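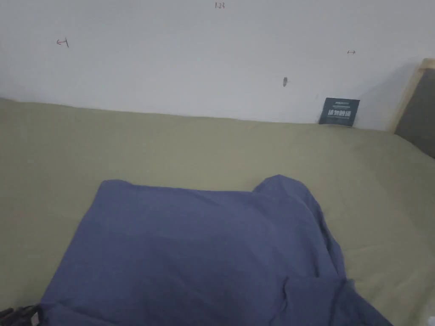

4.3 Preparing the bed station

This section covers cloth work with the Penner hand-held grippers. Read section 4.2 first if the grippers have not been paired.

1. Pull the sheet up to the wall and flatten the larger wrinkles by hand. Small creases are fine.

2. Lay one garment on the sheet. Do not fold it first. Leave it as it lands, unless the task card gives a starting shape.

3. Leave the handwritten marks on the wall alone. They are used to check the camera view between sessions – if one has faded, report it to Shirley Boychuk and do not redraw it.

4. Keep the "请勿触碰" (do not touch) sign in place. It applies to visitors and to operators who are not signed in for the station.

5. Move phones and other loose items to the headboard side, clear of the garment. Run cables along the side of the mattress, never across the cloth.

6. Open both fingers fully and look for lint or thread around the screws.

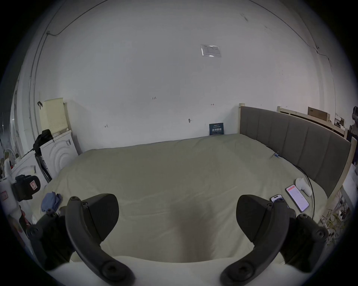 4.4 Checks before picking up the cloth

1. Hold the gripper by its handle with your fingers behind the jaws.

2. Look at the indicator lights on the side of the housing. If any light is red, stop and change the battery.

3. Squeeze and release the trigger 2 times away from the cloth. The jaws should move without sticking.

4. Bring the jaws in low and slow, one on each side of the fold you mean to take.

CAUTION: Keep your free hand at least 340 mm from open jaws whenever someone else is holding the gripper.

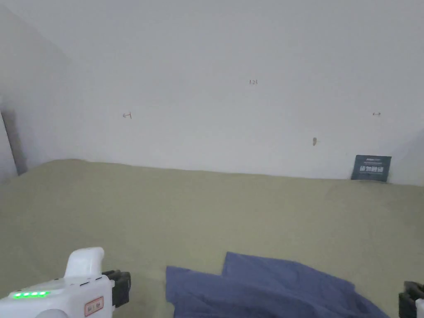
Figure 4-3. Jaws on either side of the cloth, indicator lights green.

4.5 Working with two grippers

1. Take hold of a sleeve or hem with one gripper before moving the other.

2. Do not cross the grippers over each other. If you need to change sides, let go and start the move again.

3. Do not pull against a snag. Open both jaws, free the cloth by hand and mark the take as stopped.

NOTE: A stopped take is still saved. Do not delete it. Fabian Hofstetter reviews stopped takes in Skudus at the end of the month.

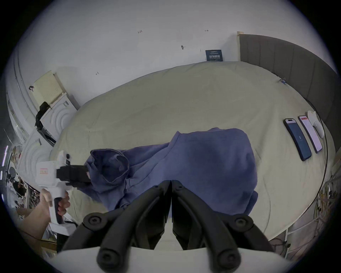
Figure 4-4. Second gripper held in the left hand, jaws toward the sleeve.

For error code 325, see page 149.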